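Clendorville Hall: Sunday Opening Checklist, With Comments

Please go through this before the doors open at 9:30, and put your initials beside each line. If something isn't right, write it down even when you fix it yourself (the next person will be so glad to know).

1. Front and side exits
Both open freely from inside: OK
Exit signs lit: OK
Comment: The side door still drags a little on the mat when the weather turns damp, as it has every November I can remember. I've turned the mat the other way round for now, and it seems happier, but do give the door a good firm push when you check it.

2. Fire extinguishers
Gauge in the green, pin and tag in place: OK
Comment: There are 2 on this floor, one by the kitchen and one by the coat hooks. Please don't hang coats over the second one! I know how crowded it gets back there, and I've been guilty of it myself.

3. Kitchen
Gas off at the wall: OK
Fridge at or below 40 degrees: OK
Comment: The Noltberg kettle is fine to use again with its new cord. The old cord should be thrown out and kept well away from the odds-and-ends drawer, where old cords like to live forever.

4. Tables and chairs
Legs locked, no wobble: OK
Edges free of splinters: OK
Tops wiped: see comment
Comment: Pencil and small stains don't fail a table, so please don't drag one off to storage over a few scribbles. What we're looking for is anything that could pinch, snag or tip.

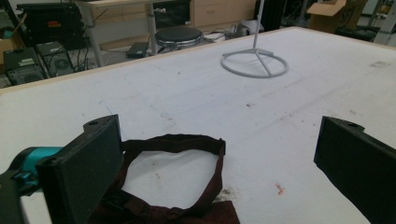 When you wipe down, a damp cloth and a drop of dish soap will do nicely, and you needn't scrub until your arm aches. Run your palm lightly along the underside as well, where screws work themselves out over time. Chairs stack six high at most, against the back wall.

5. Floors and walkways
Cords taped down: NOT OK
Comment: The cord by the stage had come loose at one end. Taped again before opening, but we're on the last of the Pusa tape, so a new roll has gone on the shopping list.

6. First aid box
Seal unbroken, contents in date: OK
Comment: The burn gel runs out next month. Tekleab Supply has it as item 592.

7. Room limit
Sign posted and readable: OK
Comment: The limit is 76 people, and that includes the little ones and whoever is pouring the coffee.

Leave the finished sheet in the blue folder behind the kitchen door.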